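Finger pad creeping on the gripper, how tight do you set the screws?

annelies_vr
Hello all. I look after one Tolliteck cell and we use a badminton racket for the grip test.

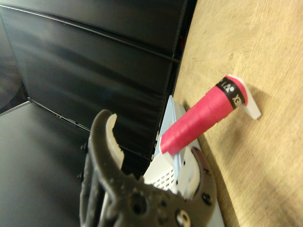
After 100 cycles the serrated pad has moved a little toward the tip. I clean it every Wednesday with alcohol and I tighten the two pad screws by hand. Should I use thread glue?

mokkel77
No glue on plastic housing, please. Some of them make the plastic crack. Put in new screws and mark them with paint pen.

Fement_Rik
I don't agree with mokkel. A weak glue is fine, I have 2000 cycles on mine. But check your closing force first, maybe it is too high for a soft grip tape.

mokkel77
2000 is not so many.

annelies_vr
Thank you both. Force was at 3, I put it to 2 and I will try the paint marks before the glue.

Fement_Rik
Ok. Change the pad also if the teeth are round.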